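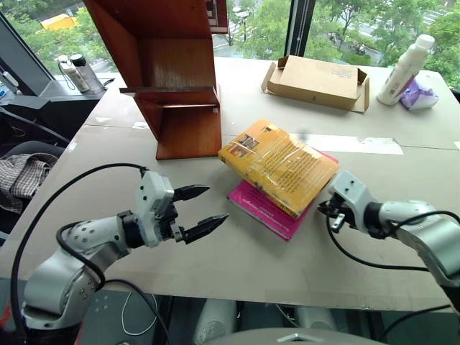
An orange book on a pink one, with an arm on either side, at the sorting bench in Cutholm.

Home Features Work Food Weekend Subscribe

Search stories Go

The slow arms of Cutholm
30/04/2023
Words: R. Naidu

The first thing I did at Jandwood was stand in the wrong spot. There's a line on the floor that everyone who works there steps around without looking down, and I'd planted both boots on it, notebook out, blocking the trolleys. A woman with an armful of cookbooks waited very politely for me to notice. I've worked in a warehouse (two summers, tinned fruit) and I should have known better!

Jandwood buys and sells second-hand books. They come in from deceased estates, school clear-outs and people moving to smaller places, up to 3000 of them in a busy week, and every one has to be picked up, turned over, checked for damage and either listed or let go. Six people do that work. Since February they've had a pair of robot arms doing a bit of it too, over at the table by the windows, and I'd driven out to Cutholm to find out what that was like for everyone else.

I was expecting something fast, I suppose. I'd seen the car factory footage. These two are silver and quite chunky in the joints, with black-tipped fingers and cables looping off them all over the place, and they go at the pace of somebody choosing a mango. One steadies the pile, the other goes for the top book. Sometimes they get it first try. Sometimes the fingers close on air, back off and have another go, and I caught myself leaning sideways to help, the way you do watching lawn bowls.

A stack of two is harder than it sounds, I was told. Books arrive at angles. You get a fat paperback lying skewed across something thinner, and a glossy cover throws the window light back at the cameras, and then the edges are scuffed so it's not obvious where one book stops and the next one starts. Any of the sorters can do it while talking about the footy. The arms need a think.

So why bother? The answer I kept getting was wrists. Sorting books is pinch, lift, twist, put down, all day, and the heavy hardbacks are murder. Two of the team had been on light duties last year. Jandwood went to Bellgate, the outfit that set up the arms, and asked for something that would take the plain lifting and leave the judging to people. That's more or less what they've got. The arms pull books apart and turn them so the damage can be seen, and a sorter makes the call.

On the day I visited they got through 302 books before knock-off. A good sorter beats that before lunch, and one of them was happy to tell me so, twice. But those were 302 she hadn't lifted, and she'd spent the time on a box of old atlases that needed proper looking at. She knows which printings are worth something. She'd been wanting a clear run at those atlases for weeks.

It isn't all sunshine. The table used to be the nice table. It's got the light, it looks out on the trees and the street, and the longest-serving sorter had it for years before she was moved under the fluoros. She's still cranky and I don't blame her. Nobody asked her first, and the manager admits that was a mistake. There's talk of swapping things around so that a person gets the window again, though the arms' cameras have been set up for that corner and shifting them means a few days of fiddling.

And then there's the job nobody had before, minding the things. Someone has to set out the next pile, free a book that's been nudged out of reach, and put the tape back down when a corner lifts. They take it in turns. One bloke loves it and has asked Bellgate for more training. Another told me it was like supervising a toddler with a very good attitude, and he'd sooner sort.

The question I was nervous about asking was the obvious one, so I left it until smoko. Is anybody going to lose hours? The agreement they signed with Jandwood says no one's hours get cut for 14 months from the start of the trial, and after that it all gets talked through again. Some of them find that comforting. One said she'd be more comforted by a longer number. The manager says she wants the same team handling more books, and I think she means it, but she also told me she can't see past the middle of next year, and neither can I.

What has changed already is the talk. The old bench had everyone shoulder to shoulder, reading out inscriptions and terrible titles to each other. Now whoever's minding the arms is over by the glass, a good way off, and misses the jokes. They've started keeping the best inscriptions on a clipboard by the kettle so the minder can catch up at tea. I read the lot while my cup went cold - my favourite was a birthday message in a book on drains.

I bought three paperbacks on the way out, and managed to stand on the line again while I paid.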